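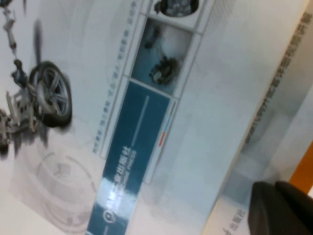

How does a robot learn to put a book away?
Somebody does it first, steering the arm from a second set of handles while the machine records every move.

I spent a July afternoon at the Gatchalian open house in Werkley, and I could happily have stayed till supper! Dexter Quiambao showed our little group around the book task, which has over 3000 recorded runs so far (they were at 2464 when the Masdale visitors came through). He let me try the handles, and oh, it's harder than it looks. You want to hurry, and he kept telling me, very kindly, to slow down and line the book up with the slot before letting go.
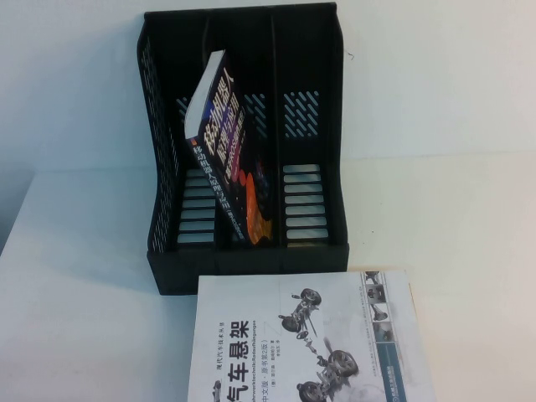 The desktop rack, with a mobile robots book in the middle slot and one on car suspension lying in front.

We each got a few turns, and then there was coffee, and I missed the 4:30 bus back to Semdale.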